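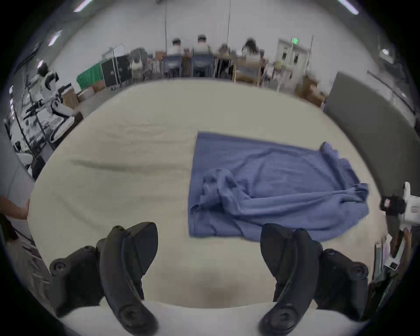
Perception and Planning Sync, Clakcombe project
8 Aug 2020

I'm on notes again, so sorry in advance for my typing.

1. Cloth perception

We spent most of the time here (no surprise!). The segmentation model does fine on a towel lying flat, but once part of it is bunched up it starts calling every fold an edge. I showed the overlay for the blue towel on the pale pad, and the straight hem comes through nicely while the wrinkled half is a mess. We agreed to relabel 193 frames with a separate class for folds and then retrain. I'm taking that one.

2. Grasp planner

Bendska now returns 30 candidate grasps per call, and we only ever look at the top 2. Everybody liked the idea of dropping anything that lands on a crease in the pad. Open question: do we filter before scoring or after? I said before, the planner folks said after, and we'll try both on the same logs.

3. Control loop

The Rácz driver still drops messages when the log buffer hits 4,000 entries. Moving the writer to its own thread is the plan. No objections, one groan.

4. Tooling

Stuvgate's replay viewer finally scrubs backward – hooray! It still forgets your camera settings when you close it, so that ticket stays open.

Action items
Relabel and retrain: me
Filter comparison: planning
Writer thread: control
Viewer settings: tooling, before the October release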